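Giving to the flood appeal without sending money

Our street in Wuvport wants to help the families flooded out in Havstead. Between us we have coats, bedding, three kettles and a lot of tinned food. I rang the church hall there and they said they weren't taking any more clothes. 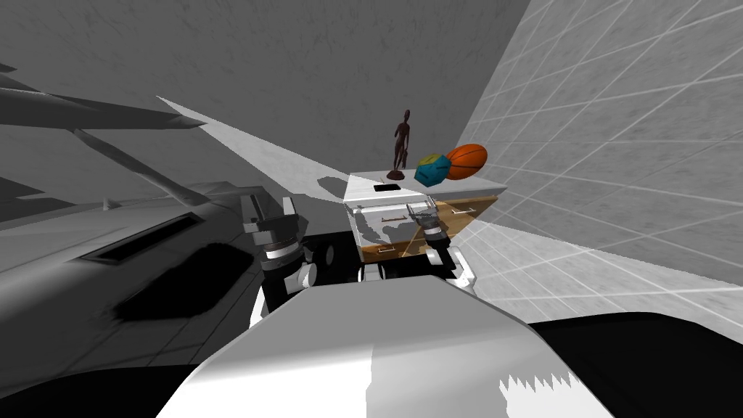

I don't want it all to go to the tip. Is there anywhere that will still take it, or should we sell it and give the cash?

Posted by Avram

Skollis 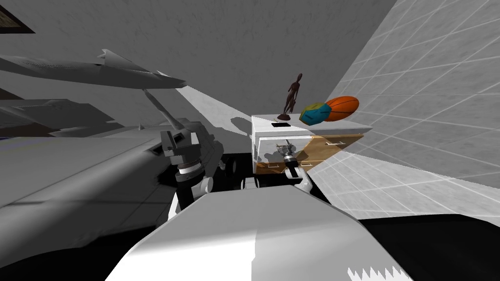 Skollis

Sell what you can. After the last flood I helped sort bags in a school gym for 2 weeks and most of the clothes went for rags. A family with no cooker can't use 30 tins of soup. Cash lets them buy shoes in the right size. We held a table sale one morning in June and made £537, all of it passed to the relief fund. Check that the fund is a registered charity first.

Bedding is different. Ring round the hostels and ask what sizes they need. New or clean only, and no pillows where I was.

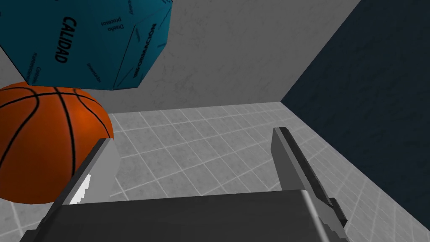
Havstead resident

Please don't just turn up with a van. The road by the bridge is still shut to through traffic and there is no room to store things. Kettles are wanted, but ring first. If anyone on your street can spare a day to help clear out houses, that would be more use than coats. Bring your own gloves.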